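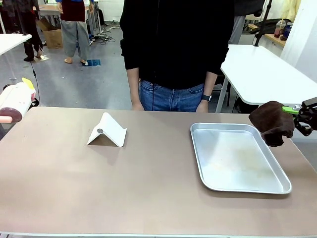
튤렉스, 양팔 조작용 계획 소프트웨어 '애나멀라이' 3 공개… 천 추적과 파지 재계획 통합

로봇 소프트웨어 업체 튤렉스(Tulex)가 양팔 로봇용 동작 계획 소프트웨어 애나멀라이(Annamalai)의 버전 3을 2019년 5월 21일 배포했다. 그동안 별도 프로세스로 돌던 변형체 추적기와 궤적 계획기를 하나의 실행 루프로 합친 것이 이번 버전의 핵심이다.

이전 버전에서는 천을 집은 뒤의 형상 추정값이 파일 기반 큐를 거쳐 계획기로 전달됐다. 추정이 갱신되어도 진행 중인 궤적에는 반영되지 않았고, 천이 예상보다 길게 늘어지면 팔을 정지시킨 다음 처음부터 다시 계획해야 했다. 버전 3은 두 모듈이 공유 메모리의 상태 버퍼를 함께 읽는다. 추정된 천의 하단 윤곽이 용기 테두리의 안전 여유 안으로 들어오면 계획기는 남은 구간만 잘라 다시 푼다.

계획기 개발을 맡은 벤체 라카토시(Bence Lakatos)는 "강체를 옮길 때는 파지점과 물체의 외곽이 고정된 관계에 있지만 천은 그렇지 않다"며 "놓는 위치의 오차 대부분이 파지가 아니라 이송 중의 처짐에서 나왔다"고 설명했다.

튤렉스가 배포 문서에 함께 실은 내부 시험 결과를 보면, 얕은 금속 트레이에 천을 내려놓는 과제를 1063회 반복하는 동안 구간 재계획이 274회 발생했다. 재계획 한 번에 걸린 시간은 중앙값 기준 약 4밀리초였다. 시험은 작업대 위의 물체 배치를 매회 바꾸어 진행했으며, 금속 표면의 반사로 깊이 값이 비는 영역은 트레이의 평면 모델로 보간했다. 과제 성공률은 문서에 포함되지 않았다.

인식 모듈에서는 분할 마스크의 시간 일관성 검사가 추가됐다. 연속한 마스크의 면적 차가 임계값을 넘으면 해당 프레임을 버리고 직전 상태를 유지한다. 인식 담당 레트 야운젬스(Reet Jaunzems)에 따르면 임계값은 설정 파일에서 조정할 수 있고, 어두운 색 천을 다룰 때는 기본값보다 높게 잡는 것이 권장된다. 흰색 물체가 작업대에 드리우는 그림자를 장애물로 잘못 분류하던 문제도 수정됐다.

양팔 중 한쪽만 움직이는 과제의 처리 방식도 바뀌었다. 종전에는 대기 중인 팔도 매 주기 충돌 검사를 다시 수행했으나, 새 버전은 관절 값이 변하지 않는 동안 검사용 기하 정보를 캐시에 둔다. 대기하던 팔에 이동 명령이 들어오면 캐시는 즉시 무효화된다.

로그 형식은 이전 버전과 호환되지 않는다. 튤렉스는 기존 로그를 새 형식으로 옮기는 변환 도구 움콤(Umcombe)을 함께 제공하지만, 변환한 로그에는 천의 윤곽 추정값이 빠지므로 재생 기능에서 구간 재계획을 재현할 수 없다. 그리퍼 드라이버 인터페이스는 그대로 유지된다.

한쪽 팔에서 다른 팔로 천을 넘겨 잡는 동작은 이번 버전의 지원 범위에 들지 않는다. 시스템 통합을 담당하는 시기타 파유(Sigita Paju)는 두 파지점 사이의 장력 추정이 아직 안정적이지 않다며 해당 기능의 배포 시점은 정해지지 않았다고 밝혔다.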